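Ticket 364 – Checkout adds shipping twice
Opened 28/03/2022 by Agnese Ķēniņš, Porodley Toys

Since the Zusta update, any order with a play kitchen in it gets charged shipping for two play kitchens. Customers have noticed. Customers are good at that.

Step 1. Cleared the cache. Felt productive. No change.

Step 2. Turned off the coupon plugin. Total still wrong, coupons now wrong too. Turned it back on.

Step 3. Checked the product page for a duplicate listing. Only one, white kitchen, photos load fine.
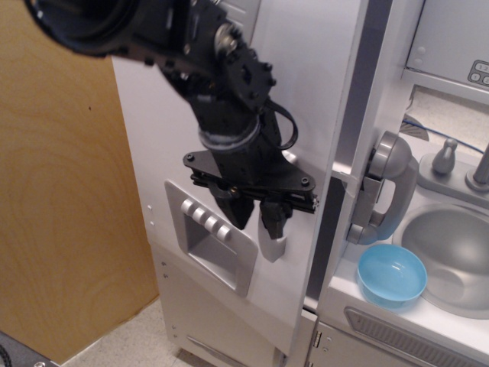
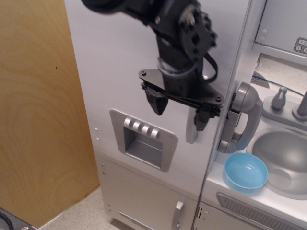

Step 4. Opened the shipping table. "Oversize" is in there twice, once at 68 and once at 68.00 – the plugin considers these different and adds them up.

Step 5. Deleted the second row. Test order came out right. Refunds for 10 orders are still on my desk, so please leave this open.

Recent tickets
Rimkutė theme: menu upside down on phones
Stanesis export stops at row 170
Password reset email arrives in May

Contact support | Back to top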